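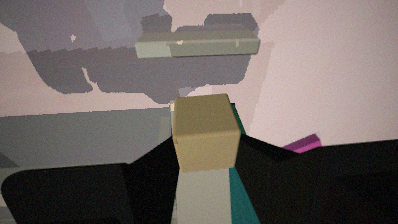 Notebook, open day demo prep and run, Perville bench

Aug 17, 2024

Purpose: show visitors the block pick task in simulation on the big monitor, with the policy running live. Visitors came through in groups, 15 minutes per group. Station was between the Kingi conveyor and the coffee.

Setup
Simulator: Lomareck build from April, no patches. Wrist view on the left monitor, overhead on the right. Tan block as target, magenta bar and grey-green bar left in the workspace as distractors. Pink table surface. Shadows on. Grain on the wrist view left at the training setting; I tried it at zero first thing and the approach got worse, so it went back.

Policy checkpoint: 3,691. The newer one is better on paper but has not been run against the distractor layout, and I did not want to find out in front of people.

Run notes
First group: 20 episodes queued, stopped early when the group moved on. Grasps closed on the side faces, as intended. In the wrist view the tan block sits between the two black fingers, slightly right of the midline. Same offset as in the training set, so not chasing it.

Second group: reset script hung after the third episode. Restarted the viewer, lost some 2 minutes. Cause not found. The log shows the reset call going out and nothing coming back. Suspect the second monitor — the hang has not shown up on a single display, but that is a small sample.

Third group onward: no hangs. Ran on one display and gave up the overhead view. Visitors did not seem to miss it. The wrist view holds attention better anyway, though people need a moment to work out which way is up. Put a small arrow on the overlay next time.

Questions asked, for the FAQ sheet
- Does it know what color the block is? Asked in nearly every group. Short answer used: it gets the pixels, and the block color is varied in training.
- Why are the shadows so ragged? Low shadow map resolution. Raising it costs frame rate on this machine.
- Can it pick up the pink one? Not with this checkpoint. The target is fixed.
- When does it go on the real arm? Told them after the Prostari mount is back from machining. Gave no date.

To do
Reproduce the reset hang with both monitors connected, viewer logging at full.
Try the newer checkpoint on this layout, same seeds.
Higher shadow resolution, measure frame rate before and after.
Return the long display cable to the Kingi bench — it is labeled.

Logs and the saved wrist frames are in the open day folder on the lab share. The first-group log has the wrong task name in its header; the contents are fine.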